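Section 4. Sorting loose cord and wire into trays

4.1 Before you start

The Domley sorting set uses open plastic trays in two colors. Set them side by side on a flat surface with enough free space in front to lay out one bundle at a time.

1. Wipe the surface and the inside of each tray.
2. Assign one kind of material to each tray and write it on the record card.
3. Place the unsorted bundle in the left tray.

Caution: Do not sort anything that is still connected to a power source.

4.2 Separating the bundle

1. Lift the bundle from the top. Do not pull on a single end.
2. Let the outer loops drop free, then find the longest one.
3. Follow that loop back to the first crossing and open the crossing by hand. Do not cut at this stage.
4. Coil each freed length loosely and place it in its assigned tray – one material per tray.
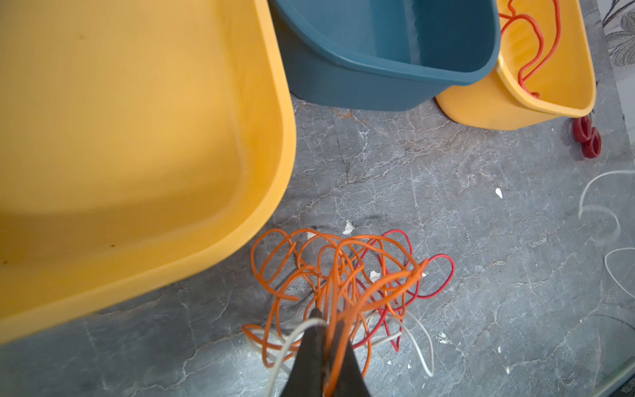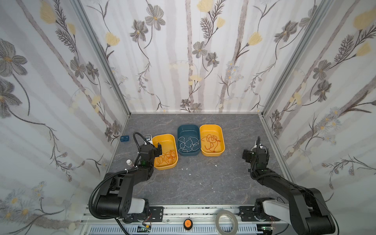 What is the longest piece I should coil for a tray?
Keep coils to 200 cm or less. Longer pieces should be wound on a Videl spool and stored separately, as they tend to spring open and catch on the other coils.

4.3 Finishing

1. Check the surface for scraps and short offcuts. Discard them.
2. Close each coil with a tie 4 cm from the loose end.
3. Enter the material and tray color on the record card.

Note: Ties should be snug enough to hold the coil but should not dent the covering. Replace any tie that leaves a mark.

Note: Coils kept for more than a few months should be moved from the open trays to a lidded box. Sunlight makes some coverings brittle.

Replacement trays are listed in the Lallisov parts sheet under item 197. Procedure checked by Zsófia Bakos, 2020-04-11.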